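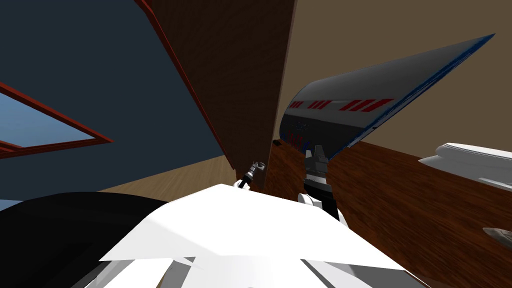 Re: [sarkgate-users] Planner picks silly wrist angles near furniture

Boyang Deng wrote:

> Since the April merge my two-arm runs in the simulator time out whenever
> both grippers have to work close together. Single arm is fine. I have
> raised the planning limit from 470 to 800 ms and it now fails more slowly.
> Is anyone else getting this in Diner?

Yes, and I'm sorry to say it's probably my doing.

The merge changed how the collision checker treats the other arm. It used to take the other arm's pose at the start of the plan and pretend it stayed there, which was wrong but quick. Now it sweeps the whole path, padding included, and in a tight gap the two lots of padding overlap before anybody has moved. The planner then spends its full allowance proving that it can't leave home.

Try setting pair_padding to 8 mm in your scene file. The default is still the one Liudmyla chose for open tables, and she did warn me – see ticket 671, where I replied "should be fine".

If that doesn't help, send me the log with the seed in it. Inna has a branch that prints which two links are complaining, and I'd like an excuse to make her merge it.

Marichka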